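Travotside Community Radio
Studio and transmitter room safety check, with comments
Date of check: 3/1/22
Carried out by: Jasper Lambrechts
Premises: Merirgate, ground floor and mast yard

A word before the list. I went round at my own pace over a morning, with the breakfast team still on air for the first part of it, so I saw the place as it really gets used. Thank you all for the tea, and for putting up with me crawling behind the desks. Items are marked OK, ATTENTION or FAIL.

1. Main entrance and corridor - OK
Clear from end to end, which is a great improvement on my last visit. The mat has been taped down at both corners. Please keep the record boxes out of here for good, even when the library is being sorted.

2. Fire exit, rear of Studio B - ATTENTION
The door opens freely and the sign lights up, but the push bar is stiff and I had to lean on it. A drop of oil may be all it wants. If it's still stiff a week later, ring the door people.

3. Extinguishers - OK
Total of six, all in date and hung at the right height. The one by the kitchenette had a tea towel over it. You know who you are!

4. Studio A desk and wiring - ATTENTION
The new Skultatier mixing desk is a lovely thing and has been put in neatly. Under it, though, there is an extension lead plugged into another extension lead, feeding both monitors and somebody's phone charger. Please fit a proper socket strip. The microphone arms are firmly clamped and I gave each of them a good tug.

5. Red light and door seals - OK
Both studio lights come on with the faders. The seal on the door of B is beginning to lift at the bottom, but that is more a worry for your listeners than for me.

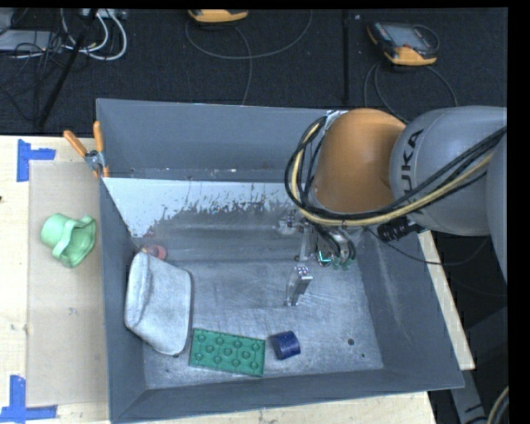 6. Rack room - FAIL
I'm sorry to mark this one down, as I know how much work has gone into it. The room was far too warm, and the vent had a stack of old programme logs pushed up against it. I moved them myself before I left. The lower rack is also missing its earth strap, and this must be put right before anyone works in there with the covers off. Rack asset number is 253, for whoever raises the job.

7. Transmitter cabinet - OK
Locked, labelled, and the key was where the book said it would be. The Vukadinović unit was running quietly. The warning label has faded in the light from the window and could do with replacing when you next order stationery.

8. Mast yard and fence - ATTENTION
Gate and padlock are sound. Brambles have come through on the far side and will be over the path by June if they're left. Two of the guy wire sleeves have slipped down and want pushing back up to where people can see them.

9. First aid box and accident book - OK
Plasters topped up, eye wash in date. One entry since my last check, a pinched finger, nicely written up.

Actions
Item 6 to be done first, and please send me a note when the strap is on. Items 2, 4 and 8 can follow within the month. Quote job reference 2771 on anything you send, or it will go into the wrong tray at our end and sit there - I speak from experience.

Signed: J. Lambrechts
Copy to station manager and studio noticeboard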